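Gedimel Toy Library, Nelgate
Thread
5 min read
Print | E-mail this page
41 shares | 17 comments

The Gedimel Toy Library has revised its procedure for sorting small mixed toys. The posts that follow set out the new arrangement for member families, partner preschools and anyone who returns toys to the Nelgate desk.

The procedure applies to loose small items only. Puzzles, board games and dress-up clothes continue to be handled at the front counter, as before.

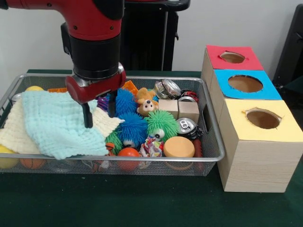
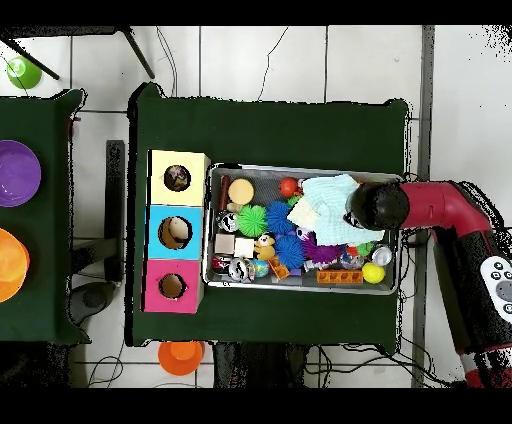 Three boxes stacked in a column, with the mixed toys beside them.
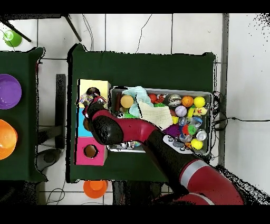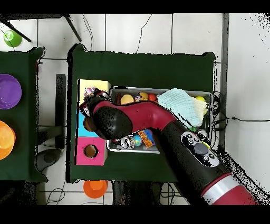

Until April, loose items were returned to a single bin and sorted by age group. Age labels wear off quickly, and many of these toys never carried one. The spring inventory recorded 354 loose pieces, and a considerable number of them had no age marking of any kind.

Sorting is now done by type. There are three boxes, and each has a round opening in the top. Toys go in through the opening, one at a time.

Yellow box: play figures, small animals and vehicles. Teddy bears of pocket size belong here, as do rubber ducks.

Blue box: textured items. This category covers spiky rubber balls, toys with tendrils, crinkle toys and anything else a child is meant to squeeze or stroke.

Pink box: smooth balls, blocks and interlocking bricks. A ball printed to look like a baseball or basketball is a smooth ball for our purposes, whatever its surface feels like.

A spiky ball with a face is a textured item. We have been asked about this several times. It goes in blue.

Any toy that will not pass through the opening without being forced should be left on the green cloth. Staff will place it in the large-item crate at the end of the session. Please do not enlarge the openings or lift the boxes apart to get a toy inside.

Textiles are not sorted into the boxes at all. Towels, washcloths and knitted pieces that come back with a toy loan should be taken out, shaken and put in the laundry bag by the door. The same applies to cloth wrapped around a toy for the trip here – please unwrap it first.

Cups and bowls go to the kitchen shelf. They are lent as part of the pretend-play sets and must be washed before they are matched with their sets again. A cup left among the toys tends to collect the smallest pieces, so kindly look inside.

Members have asked whether toys may be tipped straight from a bag into the mixed container. They may. The container is the correct place for anything unsorted, and families who are short of time need do nothing more.

Preschools returning a full loan are asked to sort their own. A full loan may contain over 300 pieces, and our Saturday staff cannot process that quantity during opening hours. Tables may be reserved for the purpose through the desk.

On cleaning. Hard plastic and metal toys are wiped before they are shelved. Rubber toys are washed in warm soapy water and left on a rack overnight. Spiky balls hold water between the spikes and should be shaken well over the sink.

Plush and stuffed figures are surface-washed only. If a stuffed item has been chewed, please tell the desk and hand it over separately.

Broken toys should not be put back. A cracked capsule, a split seam or a loose battery cover is sufficient reason to set an item aside. There is no charge for ordinary wear, and families should not feel obliged to replace or repair anything themselves.

Clear capsules with small contents are kept out of loans to households with children under three. This rule has not changed.

The column of boxes is to stay at the left side of the sorting table with the yellow at the top, the blue in the middle and the pink nearest the front. Several of our younger members sort by position before they have learned the categories, and they notice at once when the order is wrong.

Children are welcome to help. We ask that one adult stay at the table with every 2 children, and that sorting stop when the children have had enough of it. A half-empty container is perfectly acceptable at closing.

For groups using the activity as a learning exercise, the desk holds a single-page guide prepared by Man-lok Chou, our collections officer. It suggests that children name the toy aloud before choosing a box, and that an adult wait before correcting a choice. The guide is available in large print.

The guide also describes a version without the color boxes, in which children make piles on the cloth by whatever rule they prefer. Piles by color are the most common. Mr. Chou has asked us to add that piles by "nice" and "not nice" are a valid result.

The shelf boxes used for storage after sorting are the Pritico stacking type, purchased last year. They are labeled on the short side. Please return them with the label facing out.

The Au Room will remain the location for sorting until the end of the season. It is open from 10 a.m. on Saturday and closes with the main desk. Strollers should be left in the corridor – the passage beside the tables needs to be kept clear.

A correction to our earlier notice: the limit for loose-toy loans is 2 bags per household, and not 3 as first posted. Households that have already borrowed under the earlier figure may keep their toys until the usual return date.

Replies to questions received under the earlier notice are given below.

Magnetic toys: these are not part of the loose collection. If one is found in the container, hand it to a member of staff directly.

Donated toys: donations are accepted at the desk only and are inspected before they join the collection. Please do not add them to the container, even where they are new. We are well supplied with yellow balls at present. Interlocking bricks would be most useful, in any color.

Lost pieces: tell us what is missing and from which loan. A good many pieces come back weeks later in another family's bag, and we will hold your record open.

Toys that fit two categories: choose either box. A bear with a textured coat may go in yellow or blue, and staff will settle the matter at shelving.

The procedure will be reviewed at the end of the season. Comments may be left under this thread or in writing at the desk, addressed to Collections.

17 comments | Share
Print | E-mail this page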